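Chapter 4
Reaching Into the Cupboard: Simulating the Arm Before You Build It

7 min read

By the end of Chapter 3 the Barros base was bolted together and rolling under its own power on the shed floor. It had no arm yet. This chapter adds one, first as a model on the computer and then as parts on the bench.

The task we set is a small one. The robot drives up to a kitchen cabinet with its door open, reaches in and takes hold of a bottle. Most home builders underestimate it, as a cabinet has side walls, a lip and a door, and the forearm has to get past all of them before the fingers can close.
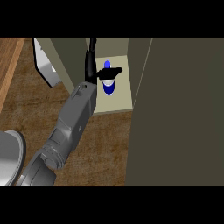
One reader of the first edition, Jevden, wrote in to complain that we spent too long in simulation, and that a cardboard box on the bench had taught more about clearance in an evening than a month of modelling. We have kept the simulation and added the box. It appears in Section 4.5, and it should be built to the same inside measurements as the model.

Work through the sections in order. Section 4.1 sets the joint limits. Section 4.2 covers the wrist and the colour coding of its wiring. Section 4.3 runs the reach 100 times with the bottle moved up to 40 millimetres either way - log every run, including the failures. Don't order motors until you have those results.

You will need:
- the base model saved at the end of Chapter 3
- a tape measure marked in millimetres
- 2 spare evenings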